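5 November 2024
Dumplings, Gidcombe kitchen bench, second proper go

Best day on this so far! Writing it up while the flour is still under my nails, because in July I left it a week and then couldn't read half my own scribbles.

Dough first. Went back to the hot water dough and dropped the cold water one for good. Plain flour, water straight off the boil, pinch of salt, stirred with chopsticks until shaggy and then kneaded by hand once I could bear to touch it. Rested under a bowl for 13 minutes. That was meant to be twenty but I got impatient, and I couldn't feel any difference when rolling. Encarnación thinks a longer rest would show up in the edges, where it goes thin. She may well be right, she has much better hands for this than me. To try: same dough, one half rested short, one half left for the hour.

Filling is the Jamlow recipe with the cabbage salted and squeezed beforehand. I squeezed it in a tea towel over the sink and got a startling amount of water out. All of that used to go into the dumplings! No wonder the July ones split along the bottom. Ginger up a bit, sesame oil down a bit. White pepper not measured, sorry, it was "until it smelled right".

Total made: 49 out of one batch, counting the odd ones from the scraps. I weighed the first few balls of dough and then gave up and went by eye, so they do wander in size towards the end.

Pleating is where I'm really pleased. Encarnación showed me the trick of pinching the middle shut first and then working outwards to each corner, pushing the front edge into little folds against a flat back edge. Mine had been going from one end to the other and always ran out of wrapper. With the middle fixed they come out as a decent crescent and stand up on their own base with the crest on top. My first few lean like drunks. After that they get better quite quickly, and you can tell by looking which ones are hers.

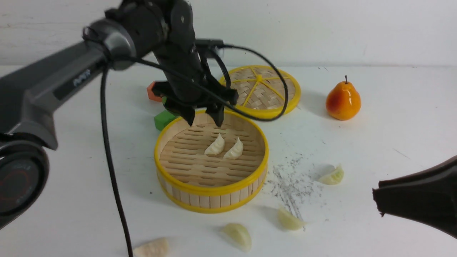 Spacing matters more than I'd given it credit for. Anything touching at the start is stuck fast by the end, and prising them apart tears the skin right where it's softest. So fewer per basket and more rounds. I know it's slower. We also tried the slats bare against a cabbage leaf underneath. Bare gave a nice pattern on the bottom but two of them left their bases behind. Cabbage leaf: every one lifted out clean, and the leaf is good to eat afterwards with the vinegar. Cabbage leaf wins, at least until I get hold of the perforated paper Sivakumar keeps going on about.

Steaming: water at a full boil before the basket goes on, lid on, eight minutes. Peeked at six and the dough was still chalky at the pleats. At eight it had gone a bit see-through and glossy. Ten was fine too, a bit slack. Fold a cloth under the lid next time, there were drips.

The big Clernetti pan is too wide for the small basket, so it's the old saucepan from now on, the basket sits snugly on the rim of that. Check the water between rounds!! I nearly boiled it dry on the fourth.

Dip: black vinegar, soy, chilli oil, a few shreds of ginger. Don't change it.

Still to do
- short rest against long rest, same dough
- freeze a tray raw and steam from frozen, see if the pleats crack
- buy more ginger
- ask E. about the round purse shape, she says it's easier and I don't believe her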